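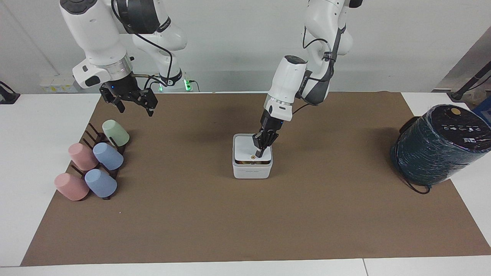
kraftdrawer_ximena
Covering the work table is the one habit I've kept since I started sorting out my odds and ends of small plastic boxes. I use brown kraft paper, one big sheet over a white table with a strip of white left bare at the sides and front, and I park whatever I'm working on near the middle. Right now that's a little white square container with rounded corners. My question is about creases. My sheet came off a 37 foot roll and it keeps its wrinkles forever. Do you tape it, iron it or just live with it?

glueandgo41
Live with it! Mine has been down since April and it looks like a road map. I did try the Zusitz roll and it lies flatter, but it costs more and I tear through it.

Guðlaug B.
Iron it, low heat, no steam. Two minutes and you're done. And please don't tape it to a white table, I did that once and spent a whole evening scraping off gunk.

kraftdrawer_ximena
Ok, ironing I can do. I was leaning toward tape, so thanks for that - I like my table. 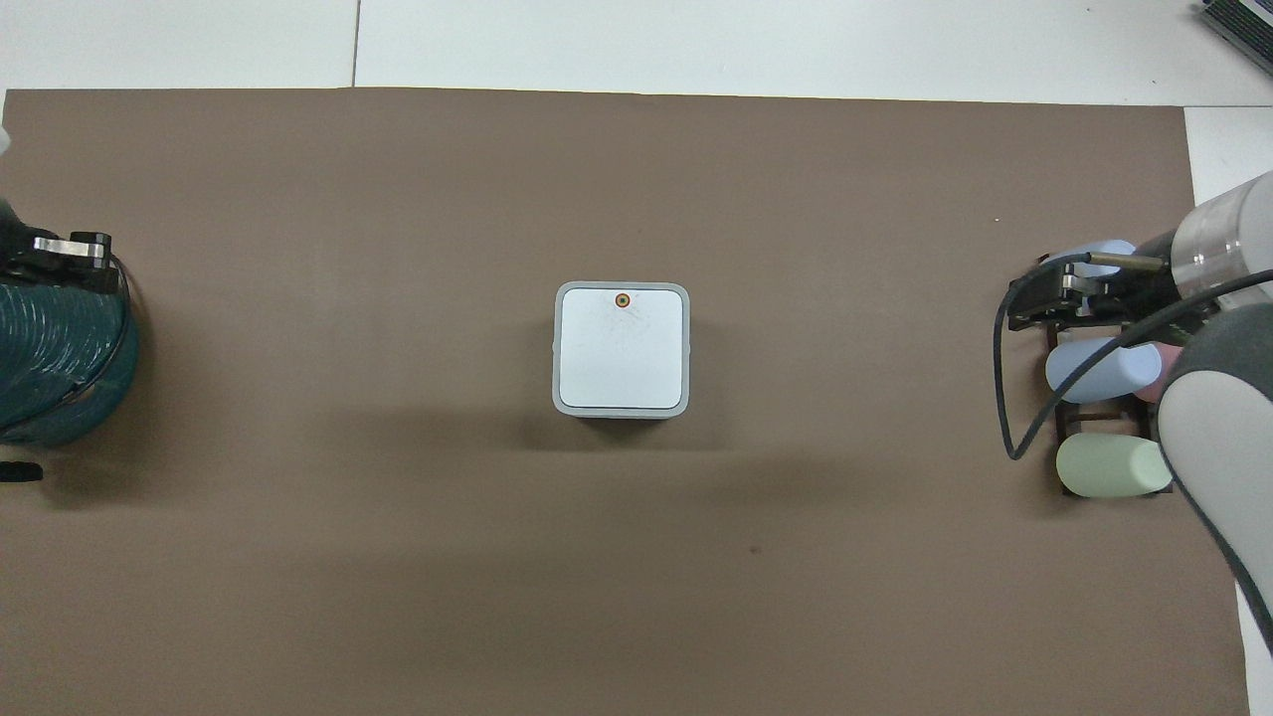
My other thing is color. I like the brown for anything white, the edges are so much easier to find when I set something down. My sister swears by a green cutting mat and says paper is a waste.

glueandgo41
Your sister's right, sorry. I paid 2 bucks for a used mat and haven't bought paper for that desk again.

Guðlaug B.
Disagree. Cutting mats have all those grid lines and I lose every tiny screw on them. Plain brown for me. When it gets grubby I flip it over and get another month out of it.

kraftdrawer_ximena
Flipping it! I've been throwing them out. Ok, iron tonight, and I'll try the back side next time.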